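# Cleaning a small bathroom with a bidet seat

Last updated May 16, 2025

A small bathroom with tile on the walls and floor is quick to clean if you work from the top down and leave the floor for last. An electronic bidet seat takes a little more care than a plain one. These steps are written for a room with a toilet, a framed glass shower, and a floor drain.

## What you need

- 2 microfiber cloths, one for glass and one for the seat
- A soft sponge
- A toilet brush with no exposed wire
- Mild dish soap
- White vinegar
- A squeegee (I use a Perron, but any rubber blade works)
- Rubber gloves
- A bucket

Skip scouring powder, bleach sprays, and paint thinner on the bidet seat. They dull the plastic and can crack it over time. Vinegar stays off the tile too if yours is real marble.

## Before you start

Open the door or run the fan. Take towels, bottles, and the bath mat out of the room. I put everything in an Osier basket in the hall so it comes back in one trip.

Unplug the bidet seat with dry hands. If there is a hair dryer on the wall, switch it off and keep sprays away from it. Find the outlet and follow the cord back to the seat so you know where not to splash.

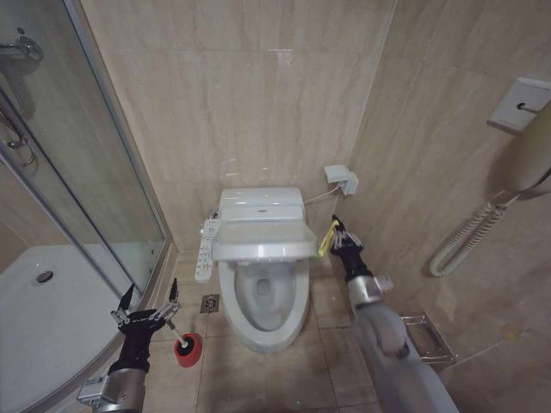

*Bidet seat with its cord running to the outlet on the right. The small floor drain is to the left of the toilet base.*

## Shower

1. Mix 200 ml of vinegar with the same amount of warm water and add a few drops of dish soap.
2. Wipe the mix over the inside of the glass with the sponge. Keep it off any natural stone.
3. Wait a few minutes, then rinse from the top.
4. Pull the squeegee down in overlapping strokes. Dry the blade between strokes.
5. Run a cloth down the metal frame and along the bottom edge, where soap collects.
6. Lift hair out of the tray drain and rinse the tray.

Chrome only needs a damp cloth and then a dry one. For the hose, wrap the cloth around it and pull downward.

## Toilet and seat

Put cleaner in the bowl first and let it sit while you do the seat. Leave the lid up so fumes don't get trapped under it.

Wring out a cloth in soapy water and wipe the lid, both sides of the seat ring, and the rear housing. The seam where the lid meets the housing holds dust. A cotton swab gets into it.

Wipe the button panel with a cloth that is barely damp. Never spray it directly. Dry it right away.

Scrub the bowl, including under the rim, and flush. Wipe the outside of the bowl down to the floor, then dry everything before you plug the seat back in.

## Walls, cord, and floor

Wipe the wall tiles near the toilet and any that get shower spray. Use a dry cloth on the outlet box and the wall plate. A coiled dryer cord picks up lint, so run a dry cloth along it a few turns at a time.

Mop the floor toward the drain. If the grate lifts, take it out, clear the hair, and pour in a cup of clean water to refill the trap. A dry trap is the usual cause of a sewer smell in a room that otherwise looks clean.

## How often

Squeegee the glass after each shower. Do the full routine every 2 weeks. Check the seat's water filter, if it has one, every 90 days, or follow the manual if it gives a different number.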